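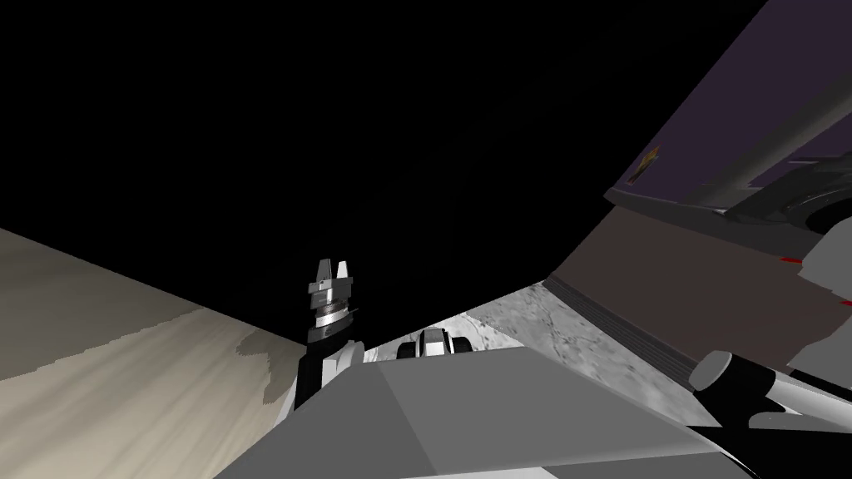 Sketora opened its office in Grosthorpe to visitors on Sunday, October 24, 2021. The company builds simulated kitchens in which two-armed robots can practice household jobs before anyone tries them on real hardware. We spent part of the afternoon with the engineer who ran the demonstration. She asked that we leave her name out, as the company does with all its staff.

The room had 10 chairs and one large monitor. She started a run, let it play, and took questions while it was going.

"People come in expecting a robot on a stand," she said. "What we have is software. The arms on the screen have the same joints and the same limits as the real ones, and the counter is where a counter would be."

The job that afternoon was handling a box at a marble counter. She said boxes are harder than visitors think. They are wide, and a gripper with two fingers can only hold one where there is an edge or a corner to close on.

"You or I would put a palm flat on each side," she said. "These arms can do something like that, but we wanted the corner grip. It's the one our customers ask for."

Some of the monitor time went to the wrist view, which shows the fingers large and everything else at odd angles. A man in the front row said it made him a little seasick. She said she had felt the same way her first week.

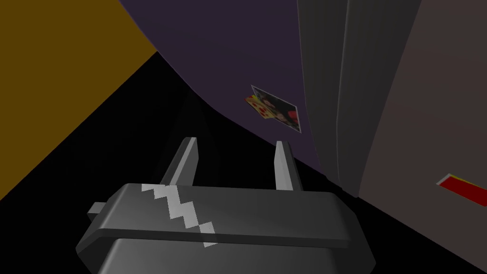 How long does it take to get one task ready for a demonstration?

About 9 weeks for this one, she told us. Most of that went into the contact settings, which decide how a finger and a surface behave when they touch. The room itself was built in a few days from parts they already had.

The team then ran the task 900 times with small changes to where things stood. Of those runs, 108 were set aside to be looked at by a person. She did a good share of that herself.

"It's slow work. You watch, you write down what went wrong, you go to the next one," she said. "I bring a sandwich." 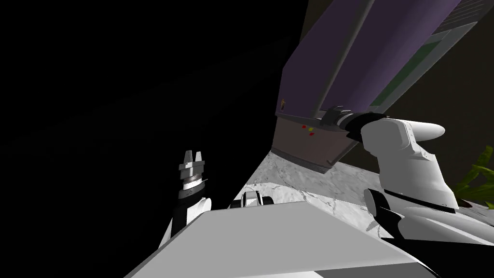
Plans for the winter

Sketora's next release is due in December. It will include a kitchen based on drawings from Dönmez, a cabinet maker that wants to know whether a robot can work at its narrower counters. A second customer, Roritz, is paying for work on the two arms sharing a load.

She was careful about what the simulation can promise. A grip that holds on the screen may still slip on a real counter, and the company tells its customers so before they sign.

"We can tell you a lot about reach," she said. "Friction, less. I'd like to be better at friction." 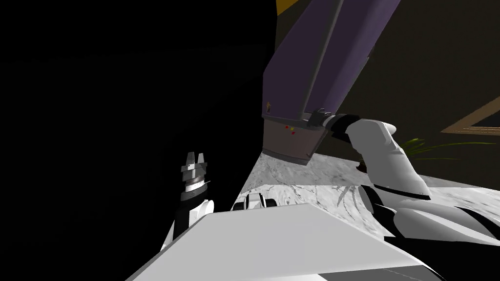
The right arm at the purple box during the counter task. Picture: Sketora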